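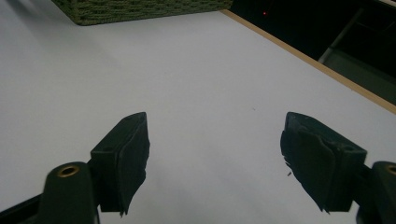
Questions we get about the Prallano table games evenings

When and where do you meet?

Thursdays from 7 in the evening, in the upstairs room at Prallano. Use the side door on Vidal Street, as the front one is locked after the shop shuts. We wind up by half ten, although a long game of Irnon has been known to run over and we don't throw anyone out in the middle of a final round.

Do I need to book?

Not for an ordinary Thursday. Just turn up! If there are more than four of you coming together, send us a message by Wednesday night so we can keep a big table free. The April and October all-day sessions do need booking, and they fill up fast.

What does it cost?

Your first evening is free. After that it's £2 on the door, or £39 for the year if you fall in love with it (plenty do). Under-16s come in free with a paying adult. The money goes on room hire, new games and a frankly heroic quantity of tea.

I haven't played anything since Snakes and Ladders. Will I be lost?

Not a bit, and we'd love to have you. There's a beginners' table every week with somebody who knows the rules and likes explaining them. Most people start on Ollov, a tile game you can pick up in ten minutes, and it is still one of my favourites after years of playing. You place a tile, you claim a river, somebody pinches your river, you plot revenge. Wonderful stuff.

Which games do you have?

The cupboard is a mixture of family games, card games, word games, two-player classics and a few great big boxes that take a whole evening. The full list is on the Library page, and it's sorted by playing time, as that's what people ask for most. Members can borrow two games at a time and keep them for a fortnight.

Can I bring my own?

Yes please! Put a name sticker on the lid and inside the box too — lids get swapped far more often than you'd think. If it's one you are hoping to teach, read the rules through at home first. A game taught well is a joy. A game taught by someone reading page 14 aloud while everyone else eats crisps is less so.

How do you decide who plays what?

At quarter past seven anyone who wants to run a game says what it is, how many it seats and how long it takes, and people drift towards whatever sounds good. If you're left between tables, find whoever has the green lanyard and they'll sort you out with something. Latecomers are fine. You may have a short wait until a game finishes, so there's a shelf of quick card games by the window to keep you going.

What is Irnon, and why does everybody keep talking about it?

Irnon is a trading game for three to five players, set on a chain of islands where the weather changes each round. You are trying to get your cargo home before the storms close the routes. It takes a good two hours, there is a lot of bargaining, and I have seen mild-mannered people bargain like pirates over a crate of lemons. We run a league for it over the winter. Ask Xiaoqing Duan if you'd like to join, or if you'd like to be beaten very politely.

Are food and drink allowed?

Drinks with lids are fine at any table. Snacks too, but please keep greasy ones for the break, when you can wash your hands afterwards. Cards never recover from cheese puffs.

Can I come on my own?

Lots of us did the first time, me included. Two people is enough for a game, so you won't be stuck on the side.

Is the room accessible?

There's a lift by the side door and an accessible toilet on the same floor as us. Large-print rules are available for the beginners' games. It can get noisy at the busiest point, so we keep the small back room for quieter play from eight o'clock onwards.

A piece is missing from a game I borrowed. What now?

Don't panic. Have a look under the sofa, then tell us. We keep a tub of spare dice, counters and pawns, and one of our jigsaws is 800 pieces according to the box and has been 799 for as long as I can remember.

Page updated 2025-06-26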